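My Summer With the Urlow Papers
Student project report, Liberty and Ideas summer seminar
Leonor Azevedo
9/7/19

How I ended up with this topic

When we got the list of projects I wanted the one on trade in the 1840s, and so did everybody else, so I got my second pick: a small free-market discussion club that met in the town of Urlow and put out its own newsletter. I'd never heard of it. My adviser, Professor Nomura, hadn't heard much either, and she told me that was a good reason to go look (she was right, but I grumbled for a week).

The club called itself the Bromatden Circle, after the house where it first met. It never had a budget to speak of, and it never had a famous member. What it did have was a newsletter, a lending shelf of books, and a habit of writing long letters to anyone who disagreed with it. I love those letters. I'll get to them.

What I worked with

The papers are in the Lam Collection at our college library. The finding list gives 2,928 pages in 13 boxes. I did not read them all! I read 5 boxes start to finish, the ones with the letters and the newsletters, and skimmed the folder labels on the rest. So please take anything I say about the club's money or its later years with some caution, because most of that is in boxes I only peeked at.

My question was pretty simple: how did people in a small town with no university connection learn about classical liberal ideas, and what did they do with them once they had them?

I started at the beginning of July by making a spreadsheet with sender, receiver, date and main subject for each letter. I ended up with 67 letters I could use. A bunch more had no date or no name, and I left those out. Looking back, I'd keep them in with a question mark, since a couple of them were really good and I kept wanting to quote them.

Most days I read in the morning and typed up notes over lunch in the project building, then went back to the reading room until it closed. My notes from after lunch are noticeably worse than the morning ones, if anyone ever checks.
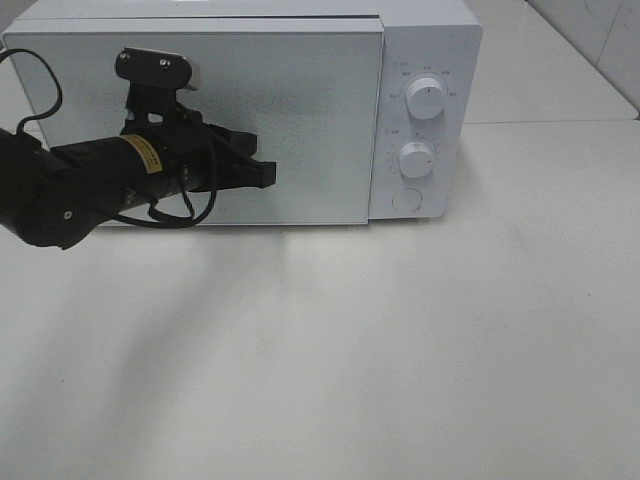 What the letters are about

I expected a lot of big theory. There is some, mostly on property and on what government is for, and one member copied out whole pages of Bastiat by hand for a friend. But the biggest group of letters is about local stuff. They argued over taxi licenses, shop closing hours, and whether the town should run its own bus line. They'd read something on free exchange one month and the next month they'd be at a town meeting trying it out on people who did not want to hear it.

They also disagreed with each other way more than I thought they would. The fight over public schools takes up most of a box. One side wanted the town out of it completely and the other side thought that was nuts, and both sides quoted the same book! I spent too long on this part, and Professor Nomura made me cut four pages of it from my draft.

The lending shelf

This was my favorite find. The club kept a borrowing notebook, and you can watch one book go from person to person and then see it turn up in their letters a few weeks later. I tried to match every loan to a letter and it mostly didn't work, as borrowers signed with initials and two members had the same ones. Where I could match them, though, it was pretty exciting to see somebody change their mind about rent control between one letter and the next.

What I'd do differently

I'd pick a smaller question. I'd also learn to read the secretary's handwriting before starting, instead of redoing the first folder after I figured out that what I thought was "trade" was usually "trust." The boxes on the club's later years still need a reader, and my spreadsheet is with Professor Nomura if the next student wants it.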